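Chapter 5
Getting Around a City You Don't Know

What you will learn in this chapter
How visitors choose between walking, transit and hired rides
Why the first hour in a new city matters so much
How to read a route map and plan a simple day
What a day pass is worth, and when to skip it

Key words: transfer, day pass, fare zone, terminus, walking radius

You step out of the station with a bag on your shoulder. The street signs are in a language you half know, three trams are pulling away at once, and everyone except you seems to know which way to walk. It can be a little scary. It is also one of the best moments in travel! Everything is new, and your day could still go in any direction.

In the last chapter we looked at how travelers choose a place to stay. Now we leave the hotel and go outside. Getting around is a bigger part of tourism than most new students expect, and it shapes nearly everything else a visitor does. A museum that is two easy stops away gets visited on a rainy afternoon. A better museum with two transfers and a long wait between them often gets saved for "next time."

We will use two cities throughout the chapter. Mokum is an old nickname for Amsterdam, and you will hear it from people who have lived there a long while. The city is flat, full of canals and a joy to cross on foot or by bicycle. Our second city, Skosetti, is a made-to-measure practice town that comes with this course, and its map is printed inside the back cover. It has a harbor, a steep old quarter, a small tram network and a ferry to the island of Koskela. Keep the map open as you read, because we will be drawing all over it.

Start with your feet. Walking is slow, and that slowness is a gift on your first day. You notice where the bakeries are, which streets climb, where the locals cut through a courtyard to save themselves a corner. Planners talk about a walking radius, meaning the distance a visitor will cover on foot before looking for a ride. For many people that is a walk of 20 minutes on level ground. Add a hill, a stroller or a heavy suitcase and the radius shrinks fast. In Skosetti, the climb from the harbor to the old gate is only 200 meters on the map, and it feels like a good deal more by the time you reach the top (the view is worth it).

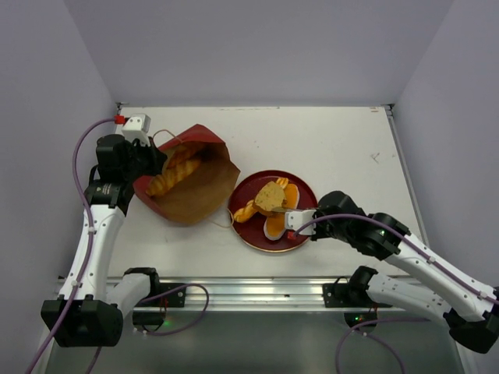 Then come the trams, buses and ferries. A route map looks like a plate of noodles until you learn to read it, and the trick is to start from the ends. Every line has a terminus, the last stop in each direction, and its name is usually shown on the front of the vehicle. Find the line you want, follow it with your finger past your stop, and read the name at the end. Now you know which side of the street to stand on! This one habit saves more wasted time than any app.

Fares take a bit more patience. Some cities charge one price for any ride. Others are cut into fare zones, and you pay more as you cross from one into the next. Skosetti has two zones on land, and the ferry to Koskela counts as a third. A single ride in town costs 5 coins in our practice currency, and a day pass costs 13. Two single rides are cheaper than the pass, three are dearer. Visitors get this wrong in both directions. Some buy the pass out of habit and then happily walk all day, and others pay ride by ride until they have spent the price of the pass twice over.

Hired rides have their place too. Late at night, with tired children or with a train to catch, a taxi can rescue the whole day. The best travelers mix freely - a tram out in the morning, a long wander back, a taxi after dinner when the rain starts.

One more idea before we open the map. A route can be a sight in its own right. Plenty of people take the Koskela ferry, stay on board and ride straight back again, just for the harbor and the wind. When you plan a day for somebody else, leave room for that kind of ride.

Before you read on

Think of a town you know well. Which stop, street or square would you send a visitor to first, and how would you tell them to get there?

Look at the Skosetti map and find the Cindum tram line. Write down the name of the terminus at each end.

Plan a trip from the harbor to the old gate for a visitor with a heavy suitcase. Then plan it again for someone with a free afternoon and good shoes.

5.1 Reading the Route Map

Open the map inside the back cover and put your finger on the harbor. The thick lines are trams, the thin lines are buses and the dotted line is the ferry. We will follow the Cindum line first, all the way up the hill.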